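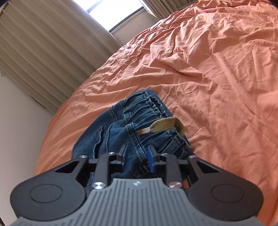
ホーム | 講義一覧 | 資料 | 演習 | 掲示

ロボット学習特論 配布資料 第2部
手持ちグリッパによる布操作の教示データ収集と模倣学習

1. 本回の範囲
前回は剛体の把持を扱った。本回は衣類のような可変形物体を対象とし、手持ちグリッパで記録した手先視点の映像から方策を学習する手法を述べる。実装は演習用パッケージStesikに準拠する。

2. 問題設定
時刻tの観測をo_t、行動をa_tとする。o_tは手先カメラ画像と指の開度からなる。a_tは現在の手先座標系で表した相対位置姿勢と、目標開度の組である。基準座標系での絶対姿勢は用いない。教示時と実行時で台やベッドの位置が異なるため、絶対姿勢を学習させると環境ごとに較正が必要になる。

剛体では物体の姿勢を6自由度で記述できるが、布では状態が事実上無限次元となる。デニムのズボンを例にとると、同じ一着でも、丸まった状態では腰部のゴム、紐、ベルト通し、ポケット口の見え方が置くたびに変わる。したがって状態推定を経由せず、画像から行動を直接出力する構成をとる。

3. 把持点の選択
衣類の把持候補は次のように分類する。
(a) 縁:腰部や裾。展開動作に直結する。
(b) 稜線:しわの頂部。つかみやすいが、展開後の形状を予測しにくい。
(c) 付属物:紐、ベルト通し。誤って把持すると全体が回転する。
教示者は(a)を優先する。縁が隠れている場合に限り(b)で一度持ち上げ、置き直してから(a)に移る。(c)を把持した試行は削除せず、ラベルを付けて残す。

4. 収集手順
4.1 対象を支持面に無作為に置く。支持面のしわは伸ばさない。
4.2 指を開いた状態で接近し、対象が両指の間に入る姿勢で記録を始める。
4.3 把持、持ち上げ、展開、解放までを1試行とする。
4.4 軌跡の推定に失敗した区間を含む試行は除外する。
窓からの光で露出が変動する環境も含めること。背景が均一な環境だけで収集すると、カーテンや寝具のある部屋で性能が低下する。

5. 比較実験
Miyazaki実験室で収集した2000試行を学習に用い、2種類の方策を比較した。方策Aは一時刻の行動を逐次出力し、方策Bは行動列をまとめて出力する(Pronow形式の拡散モデル)。評価には学習に含まれない衣類26点を用いた。
方策Aでは接近の終端で指先が振動し、縁を押し込む失敗が多い。方策Bではこの振動が抑えられる一方、把持に失敗しても持ち上げ動作を続ける例が残る。行動列の長さを短くすると後者は減るが、振動が再び現れる。両者の調整は対象の厚さに依存し、厚手の綾織では短め、薄手の編地では長めが適する。

6. 注意点
指のパッドと背景の色が近いと、開度の画像からの読み取りが不安定になる。開度は映像と別系統で記録し、時刻同期を確認する。遅延の補正値は機体ごとに測定し、Eseoの設定ファイルに記入する。

演習課題
1) 相対行動表現において、推定軌跡の累積誤差が方策に与える影響を式で示せ。
2) 把持失敗を検出して行動列を打ち切る条件を設計し、4.3の試行区分との整合を述べよ。
提出は11月の講義開始時まで。

前へ | 目次 | 次へ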